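*12/5/23, mis à jour avec vos remarques sur le four*

Vous avez été nombreux à me demander la suite du billet sur le savon noir, alors on continue ! J'en ai toujours un bidon sous l'évier et je m'en sers pour à peu près tout, de la hotte aux feuilles du ficus. Celui que j'achète en ce moment est liquide, à l'huile d'olive, mais la pâte marche très bien aussi (il faut juste un peu plus de patience pour la délayer).

## Ma base de tous les jours

Dans un vaporisateur de récupération, je mets deux cuillères à soupe de savon noir liquide et je complète avec de l'eau tiède. Versez l'eau d'abord, le savon ensuite, sinon vous aurez de la mousse jusqu'au goulot. Un petit mouvement de poignet pour mélanger, on ne secoue pas comme un shaker, et voilà !

Mettez une étiquette. J'ai arrosé mes semis de basilic avec le mauvais flacon en septembre et je ne m'en suis toujours pas remise.

Pour parfumer, quelques gouttes d'huile essentielle de citron si vous y tenez. Moi j'ai arrêté, à cause du chat, et l'odeur du savon seul me plaît de plus en plus.

## Le four

Mon vieux Stendov n'a pas la pyrolyse, et je l'adore quand même. Je le fais chauffer à peine, j'éteins, je pulvérise du savon noir presque pur sur les parois et sur la vitre en évitant la résistance et le ventilateur, je referme et je vais lire un chapitre. Après, éponge humide, rinçage, chiffon. Les projections de gratin partent d'un seul geste, c'est un vrai bonheur à regarder.

Rhys Rakena m'a écrit que chez lui la vitre restait voilée. Il faut rincer deux fois, avec une eau bien claire la deuxième. S'il y a encore un voile, un chiffon avec une goutte de vinaigre blanc, une fois le savon parti. Les deux ensemble dans le même flacon ne donnent rien de bon : ça caille et ça bouche la buse !

Pour les grilles, je les couche dans la baignoire sur une vieille serviette, avec de l'eau très chaude et une bonne rasade de savon. Toute la nuit si elles sont vraiment noires. La serviette évite de rayer l'émail, ne la sautez pas.

## Les murs, les plans de travail, les grandes surfaces claires
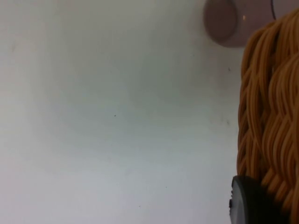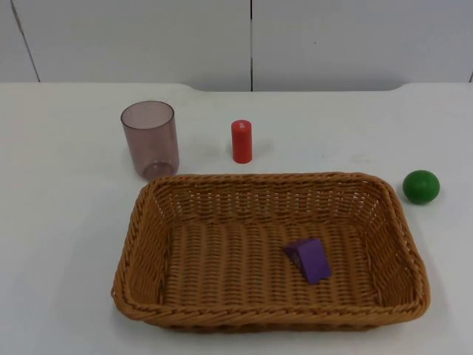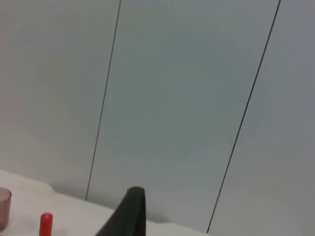 Sur un mur lessivable, on commence toujours par le bas, et c'est le conseil qui étonne le plus. L'eau sale qui coule sur une partie sèche y laisse des traînées très difficiles à rattraper, alors que sur une partie déjà mouillée elle glisse sans marquer. On lave donc du bas vers le haut, puis on rince du haut vers le bas. Quand le mur est fait de panneaux séparés par des lignes sombres, comme les gris clair de la dernière photo, je travaille un panneau après l'autre et je m'arrête à la jonction : s'il y a une petite différence de teinte au séchage, elle tombe pile sur la ligne et on ne la voit pas. J'essore très fort à cet endroit pour que l'eau ne s'infiltre pas derrière, et je passe un chiffon sec dans la foulée.

Pour les traces de doigts autour des interrupteurs, surtout pas de pulvérisation directe. On mouille un coin de microfibre, on l'essore, on tamponne. Les marques de crayon gras demandent une pointe de pierre blanche sur une éponge douce, après essai dans un coin caché si la peinture est mate (la mienne avait lustré derrière la porte, je parle d'expérience).

Et si vous trouvez que votre peinture ternit après lavage, regardez du côté du dosage ! Presque toujours, il y a trop de savon. Une cuillère dans un seau suffit largement pour un entretien normal.

## L'osier et le rotin

J'ai une tendresse particulière pour les paniers, j'en ai partout. Tous les deux ou trois mois, un coup d'aspirateur avec la petite brosse, puis une brosse à ongles trempée dans l'eau savonneuse, bien égouttée, en suivant le sens du tressage. On rince avec une éponge propre et on laisse sécher à l'ombre, dans un courant d'air. Près du radiateur l'osier devient cassant, et au soleil il jaunit.

S'il grince, c'est qu'il a soif : vaporisez un peu d'eau claire de temps en temps. Pour un panier déformé, je l'humidifie bien, je le bourre de torchons roulés et je lui rends sa forme doucement avant de le laisser sécher comme ça. J'ai sauvé ainsi le panier à pain de ma belle-mère, qui penchait depuis des années !

## Le sol

Carrelage et lino, aucun souci, toujours très peu de savon et une eau qu'on change dès qu'elle grise. J'utilise une serpillière à franges Hokico achetée 23 euros au marché et je la passe en machine sans assouplissant, qui la rendrait moins absorbante.

Parquet vitrifié : serpillière presque sèche. Parquet ciré : non, pas de savon noir du tout, il enlèverait la cire. Balai, chiffon doux, et c'est tout.

## Les plantes

Pucerons sur les rosiers ou cochenilles sur le citronnier, je vaporise ma base sur le dessous des feuilles, le soir, jamais en plein soleil, et je recommence au bout de 4 jours s'il en reste. Je rince à l'eau claire le lendemain. Prenez un savon noir sans parfum ni colorant ajouté, et testez sur une feuille avant de traiter toute la plante.

## Vos questions

**Peut-on en mettre sur le marbre ?** Oui, très dilué, et on sèche tout de suite. C'est le vinaigre qui l'attaque.

**Et sur l'aluminium ?** Fitzgerald Nguyen-Tran a terni une cafetière en la laissant tremper. Je m'en tiens à un passage rapide, suivi d'un bon rinçage.

**La pâte a durci dans le pot.** Un fond d'eau chaude par-dessus, on referme, on attend le lendemain. Elle redevient souple et elle est aussi efficace qu'avant.

Pour la prochaine fois je prépare une page sur les cristaux de soude, avec ma méthode pour les canalisations et les torchons gris. Envoyez-moi vos astuces d'ici là, je les essaie toutes !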